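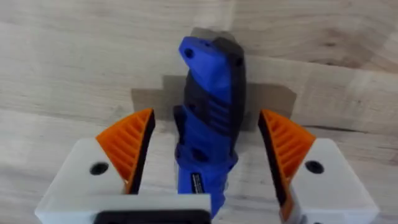

Why would you need two arms when one can pick things up perfectly well, someone asked under my last thread, and wouldn't the money be better spent on a really good single one? Fair question, and I've had it in my head all week while doing the sums, so let's have a go at it.

Short version: picking up is the cheap bit. Turning a thing round, passing it across and steadying it while something else happens at the other end is where one arm starts needing jigs. We priced the jigs. Oh dear.

For anyone new, we're a small workshop in Juldale that checks over and repairs hand tools, and I'm the one doing the spreadsheet for next year's bench equipment. I'm not an engineer. I'm good at ringing people up and asking what's left out of the quote.

So, what's left out of the quote! Fingers, mostly. Everyone prices the arm and the gripper and then the fingers are a line at the bottom in small type, as if they last for ever. The ribbed orange ones wear, and the rubber strips wear before they do. I've put £700 a year against fingers and strips and I'm still a bit nervous about it.

Stiltell will sell you the strips on their own. Wijaya only sell the whole finger. On paper Wijaya looked cheaper until I put a year of replacements in the next column and then it very much wasn't.

Ask both suppliers the same question in the same words, by the way. I asked one for "spares" and the other for "consumables" and got two lists that couldn't be compared at all. Had to start again with a cup of tea and a ruler.

Next: power tools are awkward shapes. Blue bit, black rubbery bit, ribs, a label, a fat end and a thin end. A supplier's demo will nearly always use a nice square block. Take your own tools along, the ugliest ones you've got, and ask them to pick those up while you stand there.

If they say they'd need to go away and tune it, fine, but ask who pays for the tuning. I forgot to ask this in February and the answer came back as £705, which I'd have liked to know before I told everyone the total.
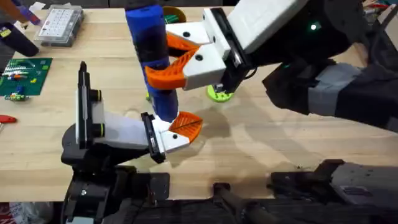
Anyway, the handover. Passing something from arm to arm sounds like a party trick, but it saves putting the tool down and picking it up again the other way round, and every put-down is a chance for it to roll off somewhere. If you're planning for two arms, budget for the time it takes to set up where they meet. We've allowed 35 hours of staff time for that and I've been told I'm an optimist.

Staff time is the number I'd fight hardest for. It's so tempting to leave it out because you're paying those people anyway! But they won't be repairing anything while they're nudging an arm a hair to the left, and the repairs don't stop arriving.

Table space too. I measured the bench, measured the arm, thought "plenty of room" and felt very pleased with myself. Then I remembered arms have elbows. Get the full reach drawn out on a big sheet of paper, lay it over the bench, and see what you'd be knocking into. Ours went straight through the shelf with the kettle on it.

And all the little boxes of parts have to live somewhere as well. I know a tidy bench is the plan. I've met us. I've costed a second small table.

Cameras: one near the gripper and one looking at the whole bench is what I've put down. I did try to get away with just the one. Close up you can't see what the other arm is doing, and from further off the hand is often blocking the bit you care about. Buy the pair, and check the cables are long enough, because they weren't in either quote.

On software, Zundow do a monthly plan and a yearly one. Go monthly until you know you're keeping the kit. Yes, it costs more per month. I'd still much prefer that to explaining a year of something we stopped using in the spring.

Somebody will ask about second-hand, so: I looked. Arms, maybe, if you can see them moving before you pay. Grippers I'd want new. The used ones I found came without fingers, and by the time I'd added fingers the saving would have bought us lunch.

The contingency line is £2,000 and it has been cut twice by people with kind faces. I keep putting it back. If you do one thing from this thread, give yours a boring name. "Contingency" gets cut. "Fixings, cabling and commissioning" has sat there untouched so far — long may it last.

Where we've got to: two arms, matching grippers so the fingers swap between them, Stiltell for the strips, monthly software, cameras, the extra table. Order goes in once the electrician has been to look at the sockets, and I've got a horrible feeling there'll be another line after that.

Will add the electrician's bit when I've had it. If you've bought a pair of these for a small workshop, please tell me how many spare fingers you really get through in a year, I'd love a proper number to type in!

Reading time: 4 minutes
Last updated: 4.20 pm

Recent threads
Things I asked at the demo and wish I'd asked sooner
Lease or buy? My very scruffy workings
Moving the kettle shelf
What our old bench vices cost us in the end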